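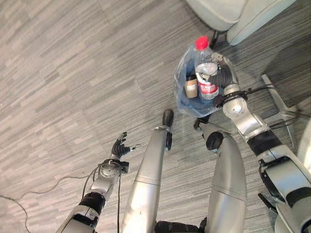
The Slow Way to Larnness

I had been told to fly to Larnness. Everybody flies. You get on a little plane after breakfast, somebody hands you a cookie, and you're on the ground before you've finished it. I took the night boat instead, mostly because I'd been promising myself a night boat for years and kept finding grown-up reasons to put it off (work, money, a bad knee, a wedding, the other wedding).

The boat leaves from Itham, a town that smells of diesel and frying onions and makes no apology for either. I got there far too early. I always do. I walked the harbor wall twice with my bag bumping against my leg, ate a fish sandwich so hot it took the skin off the roof of my mouth, and then sat in the terminal with my ticket out, like a kid on the first day of school.

If you've never slept on a ferry, let me tell you what a cabin is. It's a closet with ambitions. Mine had two bunks, one above the other, and a bathroom where you could brush your teeth, shower and use the toilet without moving your feet. I loved it right away. I put my book on the little shelf, took it off again, turned the reading light on and off, and opened every single cupboard. One held a life jacket. The other held a hanger that didn't come off its rail, in case I was the sort of person who steals hangers.

Then I went up to the bar, which was the right thing to do, because the bar on a night boat is the best room in the world. Truck drivers at one end playing cards. A whole family of redheads sharing three plates of fries. A woman knitting something enormous and green, who told me she'd made this crossing every March and every August since she got married, and that the trick was to go to bed before the headland.

"What happens at the headland?" I said.

"You'll see," she said, and went to bed.

Reader, I stayed up. Past the headland the sea comes at you from the side, and the whole room starts to lean, very politely, first one way and then the other. Glasses slide. People who were walking to the counter find themselves walking somewhere else. I got back to my cabin by bouncing off both walls of the corridor, and I lay in my bunk with one hand flat on the ceiling and laughed until I felt sick, and then just felt sick.

But here's what I'd do it all again for. Somewhere in the small hours it went calm, and I woke up because of it. The engine had dropped to a hum you could feel in your teeth. I put a sweater on over my pajamas and went out on deck, and there was the first of the islands, just a low dark lump with one light on it. Somebody's kitchen, I decided. I stood there till my ears hurt. I thought about whoever was up at that hour, whether they had a baby or a sick sheep or just couldn't sleep, and whether they ever looked out and thought the same about us.

We called at Trukik at dawn. It's a stop so short that they barely tie up: down goes the ramp, off go a van and two cyclists, up goes the ramp again. I'd been told there was nothing there, but there's a church with a blue door, and a man was painting a boat upside down on the shingle, and I very nearly grabbed my bag and ran. I still think about that. I've looked up rooms to rent in Trukik more than once since I got home.

Breakfast was eggs, and more eggs, and a kind of dark sweet bread that I've been trying to make in my own oven ever since with no luck at all. Mine comes out like a roof tile. The cook wouldn't give me the recipe but she did give me a second slice, wrapped in a napkin, and told me to eat it on the hill.

The hill is Whitlock. It's the thing you see first when you come into Larnness, a big green shoulder behind the rooftops, 2,149 feet to the top according to the sign at the bottom. I am not a hill person. I went up in the wrong shoes with the napkin in my pocket, stopping every few minutes to admire the view in a wheezy sort of way, and a dog that belonged to no one I could see came with me the whole distance. We split the bread at the top. You can see the harbor from up there, and the boat, and I sat and watched them load it for the trip back and felt oddly possessive. That was my boat. Other people's suitcases were going into it!

Larnness itself is an easy place to like. There are steep streets, a good bookshop with a bad cat, and a swimming spot below the lighthouse where women in wool hats get in without so much as a squeak. I got in with several squeaks. Afterward somebody I'd never met poured me tea out of a flask and asked which plane I'd come on, and when I said the boat she called her friends over to hear about it.

A few practical things, if you're tempted. Book a cabin, even if you think you're tough; the reclining seats recline the way a church pew does. Bring earplugs, a sweater and something for your stomach, and take the stomach thing before you leave Itham. Carry cash, because the card machine in the bar gives up once you're out of sight of land. There are 50 cabins and the outside ones go first, so call early in summer. And ask for the lower bunk. I had both to choose from and picked the top one like a nine-year-old, and I have the bruise on my shin to show for it.

I flew home, I'm sorry to say. There was a meeting I couldn't get out of. The cookie was oatmeal, and dry, and I spent the whole flight with my forehead against the window looking for the boat.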